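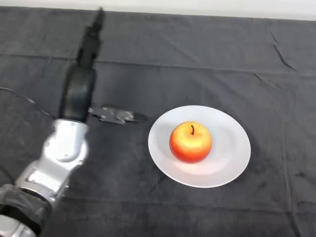
Plato blanco Havness con una manzana, sobre el mantel gris oscuro de la misma serie.

7 de enero de 2022
Redacción de Minham

El plato redondo Havness se anuncia como «el último plato que comprará». No nos lo creemos, y lo hemos puesto en catálogo de todos modos. Es un plato blanco, sin dibujo ni filete, y su mérito principal es que se repone suelto – referencia 817 – en lugar de obligar a comprar la vajilla entera cuando se rompe uno.

El fabricante habla de 2.000 lavados sin perder brillo. No hemos hecho esa prueba ni conocemos a quien la haya hecho. Lo tuvimos en la cocina de la tienda desde marzo y sigue presentable, aunque los cubiertos de acero le dejan unas rayas grises que salen con bicarbonato y paciencia.

Para fruta o pan va bien. Para sopa, no: el borde es bajo y la ficha que lo llama «multiusos» exagera.

El mantel gris oscuro Fleststead se vende aparte. Luce mucho debajo de loza blanca y disimula las manchas de vino, pero la harina y las migas se ven desde la puerta. Lo de «no necesita plancha» dependerá de lo exigente que sea cada cual.

Plato: se sirve suelto o en caja de 11, cifra rara que Khumalo, el distribuidor, no nos ha sabido explicar.
Garantía: 2 años, solo por defectos del esmalte. Los desportillados quedan fuera.
Devoluciones: sin usar y en su embalaje.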